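Kovport Short Film Credits
Data card and notes for users, version 3

What you get

Kovport is a table of who did what on student and first-time short films. It holds 3,000 credit lines taken from 230 films, and every line has been read by a person before going in. We started it because we love end credits (all of us are the sort who stay in our seats until the lights come up) and couldn't find anywhere that treated the small jobs with the same care as the director's.

If you teach film, run a festival, write about branding for young production companies, or just like knowing who held the boom, we hope you'll have a good time in here!

Files

credits.csv has one row per credit.
films.csv has one row per film.
roles.csv lists the role names we use and the spellings we folded into them.
changes.txt says what moved between versions.

All four are UTF-8, comma separated, with a header row. Dates are year only.

Columns in credits.csv

film_id: matches films.csv
person_id: a number we made up, stable between versions
name_as_shown: exactly as it appears on screen, capitals and accents included
role_as_shown: same rule
role_group: one of 11 groups, from Direction to Thanks
order: position in the credit roll, counting from 1
school: filled in only where the film itself names one
checked_by: initials of the reader

The column we're proudest of is role_as_shown. People invent wonderful titles for themselves when there's no union looking over their shoulder. We have a Keeper of the Extension Leads, two Soup Departments and a Second Assistant Worrier, and all of them are mapped to a sensible role_group so your charts will still work.

Where the films came from

Most were sent in by their makers after Domenica Pichler put out a call through the Brustosside shorts evenings. A further 166 people wrote to us with corrections or missing names, and their notes were gold. Nisreen Hakim went through the lot and matched them against the credit rolls one by one. Jytte Toft wrote the role groups, threw them out, and wrote them again, and the second set is so much better that we've stopped arguing over where Foley belongs.

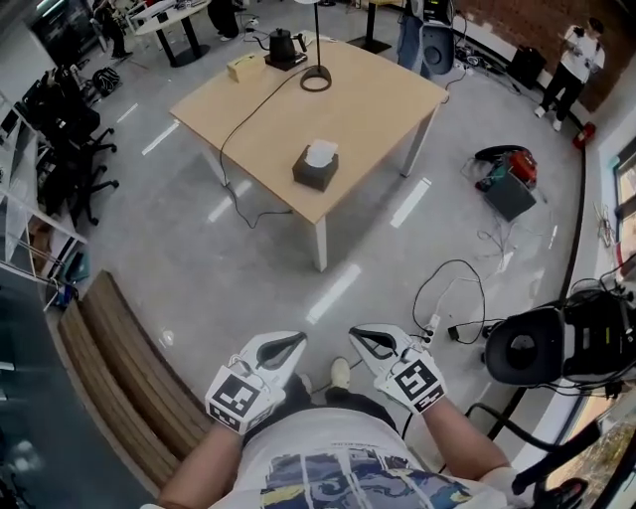

Names were the slow bit. The same person may be K. Chiba on one film, Kazuhiro Chiba on the next and plain Kaz on a third, and the only safe way to join those up is to ask. Kazuhiro kindly let us use him as the test case. Where we asked and got an answer, the rows share a person_id. Where we got no answer, they stay apart, so a count of people will come out a little high.

Getting started

Open films.csv first and get a feel for the spread of running times and genres. Then join it to credits.csv on film_id. Any spreadsheet will cope. If you use Python, the loader script written by Keyvan Esfahani is in the tools folder and takes one argument, the path to the data. It prints a short table of role groups when it has read everything properly. On older Windows machines, tell your spreadsheet the file is UTF-8 when you import it, or the accents will go wrong.

A few things we've enjoyed doing with it:

Sorting by order within Thanks, to see how early the parents turn up.
Finding pairs of people who keep swapping director and editor between films.
Looking at how many shorts credit a poster designer at all. More than we guessed!

Known gaps

Animation is thin. Films with no end credits are left out completely, as are films whose makers asked not to be included. The school column is blank more often than it's filled and shouldn't be used to rank schools. Please don't use order as a measure of importance either, as plenty of these rolls are alphabetical.

Rows brought over from the older Flitetti list have checked_by set to FL. They were typed from paper programmes, so name_as_shown means as shown in the programme for those rows only.

Removing or fixing a name

Write to the Daneshvar desk with the film_id and what you'd like changed. You don't need to give a reason. Removals go into the next version and the person_id is retired, never given to somebody else.

Use and credit

Free for teaching, research and writing. Please name Kovport and the version number, and do send us whatever you make.

Last changed June 2024

To do: split Sound into production and post; add a language column to films.csv; fix film 88, which has its gaffer in twice.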